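Cloria, segundo disco

viernes, 1 de marzo de 2019

Llevo una semana escuchando el segundo disco de Cloria y ya puedo escribir algo con un poco de orden. Se titula Graltstead, dura 59 minutos y lo publica Zolix, el mismo sello que les sacó el debut. Son 14,99 en vinilo doble y bastante menos en descarga. Yo compré la descarga y luego el vinilo, como siempre.

El primero era un disco de rap con bases muy secas y casi sin estribillos. En este cantan. No todo el rato, pero en la mitad de los temas hay melodía, con la voz procesada y bastante eco detrás. En los foros hay gente enfadada por eso. A mí me costó las dos primeras escuchas y después dejó de molestarme.

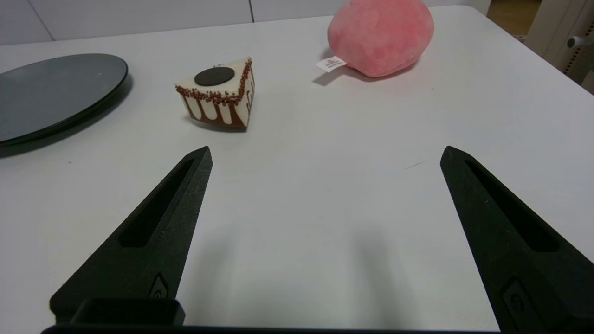

El tema que abre, "Wattanapong", es el mejor. Empieza con un órgano grabado muy bajo, entra la caja a los 40 segundos y las dos voces se reparten las estrofas sin pisarse. La letra va de una mudanza y de un teléfono que se queda en la casa vieja. No hay estribillo, solo una frase que vuelve 4 veces, cada vez con una palabra cambiada. Lo he puesto en el coche toda la semana.

Después viene el tramo más flojo. Las pistas 4 y 5 tienen el mismo tempo, casi la misma línea de bajo y un puente idéntico. Sobra una de las dos, y yo quitaría la segunda. También hay un interludio con ruido de estación de tren que no lleva a ninguna parte y que en el vinilo cae justo al final de la cara B, así que por lo menos se puede levantar la aguja antes.

La segunda mitad mejora mucho. "Planta baja" es rap sin adornos, lo que hacían antes, y se nota que lo tienen dominado. "Bisagra" va a 129 pulsaciones y es lo más rápido que han grabado. La base parece sacada de un disco de house de los noventa y la voz entra siempre un poco tarde, lo que le da un aire torpe que me gusta. El cierre es una balada larga con guitarra. Le sobra un minuto.
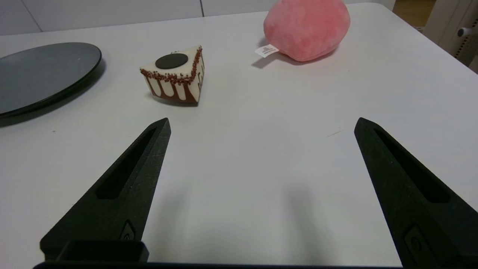

Rubenmix me escribe en los comentarios de la entrada anterior que exagero con el debut, que él lo ha vuelto a poner y que las bases suenan a maqueta. Según él, el cambio a cantar era la única salida que tenían y "Bisagra" es lo más cobarde del disco, porque copia un sonido que ya estaba hecho. En lo de la maqueta le doy la razón. En lo otro no.

El sonido, por cierto, ha ganado mucho. Los graves están limpios y las voces se entienden incluso con altavoces malos. La edición en vinilo trae las letras en una hoja suelta, con dos erratas en "Planta baja", y el segundo disco me llegó un poco alabeado, aunque suena bien.

En abril empiezan la gira. De momento no hay fecha cerca de aquí y la más próxima me pilla trabajando. Si sale otra, la pongo en la columna de la derecha.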